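Trungate has opened orders for the Skamer kitchen kit, a package of gripper, cabling and task software for small robot arms. The company announced the release on Thursday and said the first units will ship in July.

The kit is intended for research labs, teaching kitchens and care facilities that already own a compatible arm. It covers a short list of chores at the sink and counter, including moving plates to and from a dish rack. Fitting the gripper takes about 20 minutes, according to the company, and no changes to the counter are needed.

"Our customers asked for a kit that works with the dishes and racks they already have," said Csaba Katona, product manager at Trungate. "Plates were the first item on every list we received."

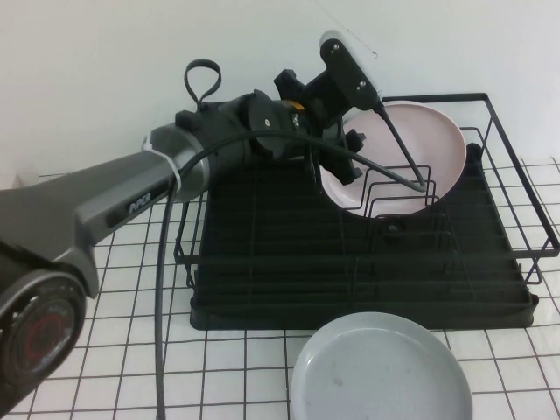
## Pricing and availability

The Skamer kit is priced at $2,859, excluding the arm. Orders are limited to 100 units in the first production run – a second run is planned for the fall. Each kit carries a 90-day warranty on the gripper and includes access to software updates during that period.

Grernell will handle sales and repairs in North America. Schools and nonprofit organizations may apply for reduced pricing through the Grernell sales office.

Trungate said that glassware and cutlery are not supported in the current release. Support for bowls is in testing at the company's Orbán Street workshop and will be offered to existing owners as a software update.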